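Home | Files | Issues | Wiki | About

# Stekholm small hotel notes

Hi! I put this data set together because I kept losing my own notes on places to stay in Stekholm, and a spreadsheet beat the shoebox full of receipts. It covers 35 small hotels and guesthouses, one row each, with the room price, the walk to the station, breakfast hours and how noisy the street gets at night (my ears, my score).

Last big update: October 29, 2018. I did most of the visits in July, so prices lean toward high season.

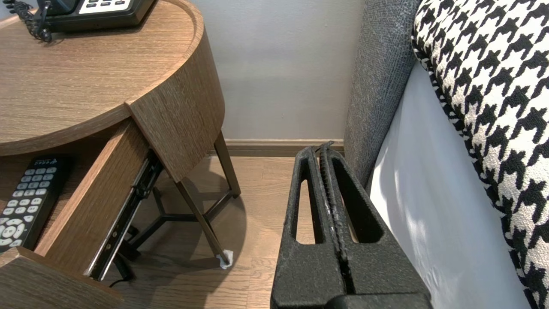
## What's in the files

- `hotels.csv` has the main table, with 12 columns
- `breakfast.csv` has opening hours and what I paid
- `streets.csv` has the noise scores, from 1 (quiet) to 5 (bring earplugs)

Prices are for one person, one night, tax included. If a place charged extra for breakfast I kept that out of the room price, so please don't add the two files together without checking the `incl` column first! I did that myself once and got some very silly averages.
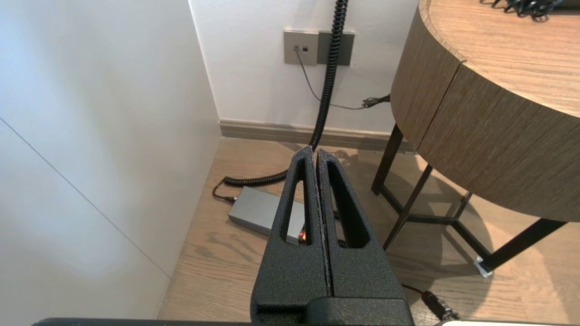

*Room corner, light wood-plank floor.*

## Where the numbers come from

I stayed at 13 of the places and walked into the rest to ask at the desk. Clureck, the old harbor district, is covered best (I like it there, sorry). Arango is thin, and the streets up behind the tram depot are missing completely. Almost 21 rows have no value for `lift`, mostly in the older buildings where I forgot to look.
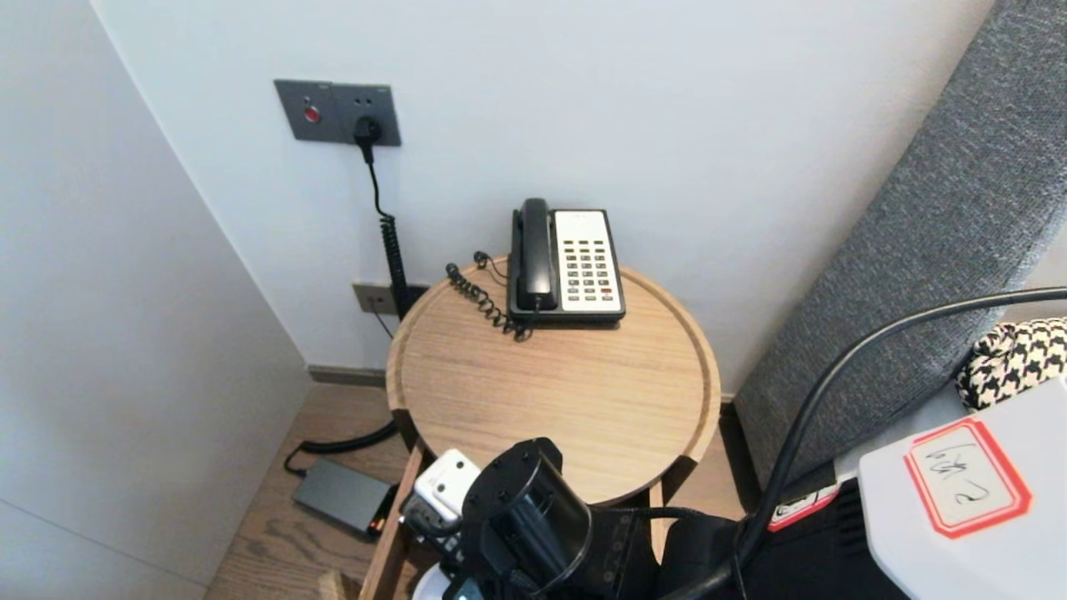 *Round side table with the desk phone.*

## Known problems

The Allico guesthouse shows up twice, under its old name and its new one. I left both in, as the prices changed along with the name. Breakfast hours on weekends are patchy. Noise scores for back rooms and front rooms are mixed together, and I'd love to split them if I ever get enough nights in.
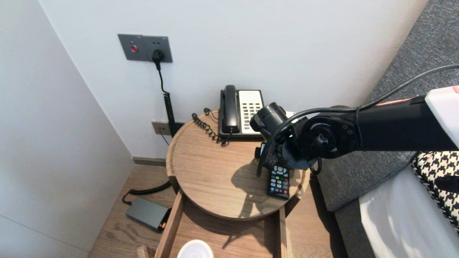

**Can I use the prices to plan a winter trip?**

Use them for comparing one place with another, and check the current rate with the hotel before you book.

## License

Use it however you like, and a link back would be nice. Fixes go in the issues tab, one hotel per issue please.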